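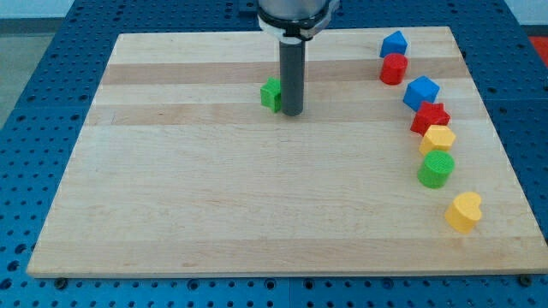

Last updated: Nov 15, 2023

Skidville Turns the Volume Down

For most of its 12 years, Skidville was the band you heard from the parking lot. Two drummers, a horn section that came and went, and Wanda Mazurek shouting over all of it. The new album, Lorkel, has one drummer and hardly any shouting.

Mazurek wrote most of the songs on a borrowed upright piano after a hand injury kept her off guitar. "I could play four notes at a time, so the songs have four notes," she says. Bassist Kgomotso Botha wanted to add strings and lost the vote. He got his way on one track, "Ezeani," where a cello comes in near the end and stays.

The band recorded in May with producer Damilola Olaniyan, who asked them to play every song live in one room. They kept 221 minutes of tape and cut it down to 38. A few mistakes were left in, including a dropped stick on "Salt Road."

Sales of the first pressing will be small. The band ordered 100 copies on vinyl and will sell them at shows. Botha would like a second run, but Mazurek wants to hear how the songs hold up on stage first. The tour opens with two nights in Milwaukee, and the horns are staying home.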